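FOR IMMEDIATE RELEASE

Law Firm Symonenko Marchetti Questions County's Plan to Hand Code Hearings to Outside Contractor

Attorneys say savings claims behind the Hukero proposal have not been shown

The law firm of Symonenko Marchetti today asked the Garno County Commission to put off its August vote on a contract that would move most zoning and code enforcement hearings out of the county courthouse and into the hands of Hukero, a private case management company.

Under the proposed contract, Hukero would schedule hearings, collect evidence, hire the hearing officers and send out the decisions. The county says the change will clear a backlog of roughly 1,000 open cases and save money while doing it. The firm, which represents property owners, small landlords and two town governments in the county, has read the contract and the staff report that goes with it. It is not convinced on either point.

"We keep hearing that this will be faster and cheaper," said Serena Marchetti, a partner at the firm. "Maybe so. I have read the staff report twice and I can't find the page where anyone shows it. There is a chart with an arrow going down. I'd like to see the numbers under the arrow."

The staff report runs 41 pages. Of those, 17 are a product brochure supplied by the company. The report does not say how many of the open cases are contested, how many are duplicates, or how many were left open by mistake after the owner paid the fine. Without that, the firm says, it is hard to know whether the county has a hearing problem or a filing problem.

Symonenko Marchetti also raised questions about how hearing officers would be paid. The draft contract pays the company for each case it closes. It does not pay for a continuance, and it does not pay for a case sent back for a second inspection. The firm's letter asks the commission to explain how a homeowner who needs another month to fix a porch would be treated under that arrangement.

"A person who decides cases should not have a reason to hurry," said Morena Costa, who handles the firm's local government work. "The county tells us the officers will be independent. Fine — then put it in the contract. Right now the word shows up in the press materials and nowhere else."

Costa, a former assistant county attorney, added that the county tried something similar with its parking tickets, using software called Skasar. That program was dropped after one budget year. The commission has never released a review of what went wrong, and the firm has filed a public records request for one.

The firm's letter asks the commission to take 4 steps before any vote: publish a full count of open cases by type, release the Skasar review, remove the per-case payment terms, and hold a public hearing in the evening, at a time when working people can attend. The daytime session now planned starts at 10 a.m. and gives each speaker two minutes. 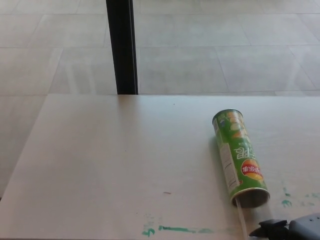
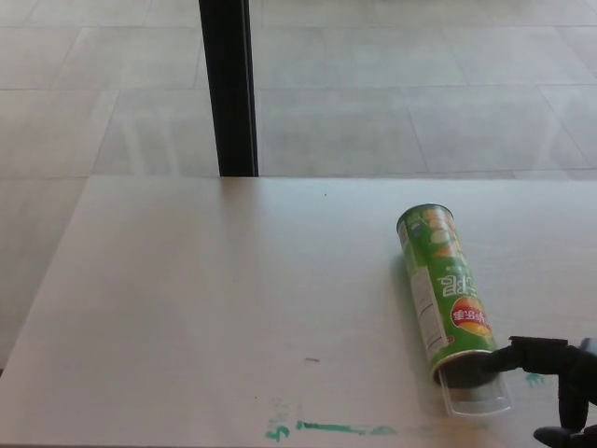
County officials have said that a delay could cost them the price they were quoted. The firm notes that the quote has already been extended once, at the county's own request, and that nothing in the file suggests the company would refuse to do so again.

"If the deal is as good as they say, it will still be good in the fall," Marchetti said.

Copies of the letter and the draft contract are available at the firm's front desk during business hours. Property owners with a pending code case should check their notices for any change in hearing location or deadline, and should not assume that a posted date has been moved.

About Symonenko Marchetti

Symonenko Marchetti is a general practice law firm serving Garno County. Its attorneys handle local government, land use, real estate and probate matters.

Media contact: Morena Costa, Symonenko Marchetti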